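Search this site Go
Home | Issues | Workshop Notes | Suppliers | Contact

Workshop Notes, August

Penetrating oil on open-grain tabletops

Several readers wrote in after the spring issue to ask why a hardwax oil finish on an open-grained top turns patchy within a year. In most cases the cause is surface preparation. A top sanded too fine takes up very little oil, and the film that remains wears through first where forearms and plates rest.

The Cindska data sheet calls for a final grit of 100 on tabletops and 50 for the first pass on old varnish. Do not skip the intermediate grit. Scratches left by the coarse paper stay invisible on bare wood and show as dark lines once the oil goes on. Sand with the grain, vacuum, then wipe with a damp cloth and let the surface dry fully before the last light pass.

Apply the first coat thin with a white pad. Leave it 17 minutes, then buff off everything that has not soaked in. Excess oil left in the pores will bleed back overnight and cure as small glossy dots. These have to be scraped, as sanding smears them. The second coat goes on the next morning and needs less than half as much product.

Kalura 657 behaves differently. It cures by reaction with a hardener, so the pot life is short and a second coat adds nothing. Mix only what can be spread and buffed in one session. Rags from either product must be laid flat outdoors or soaked in water before disposal. Oily rags in a heap can ignite without a flame near them.

Check the result from a low angle under a window or a single lamp. Dull patches indicate dry spots and streaks indicate oil that was not buffed off.

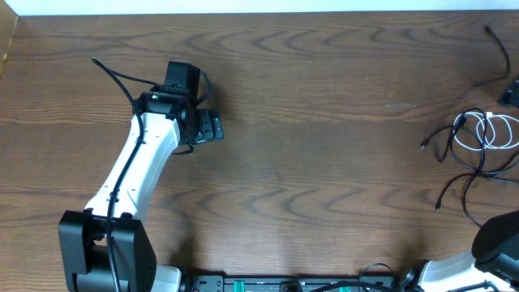
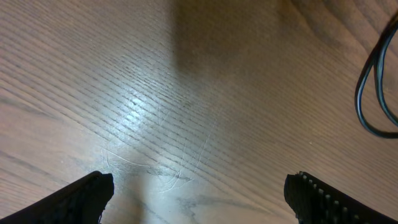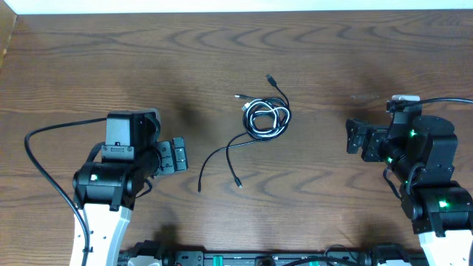

Wood grain on a tabletop.

Stock and deliveries

Palacios has moved its veneer counter to the Celtitz warehouse. Orders for sheet goods are picked up at the side entrance until 4 p.m. Solid lumber remains at the old yard.

4 comments | 12 shares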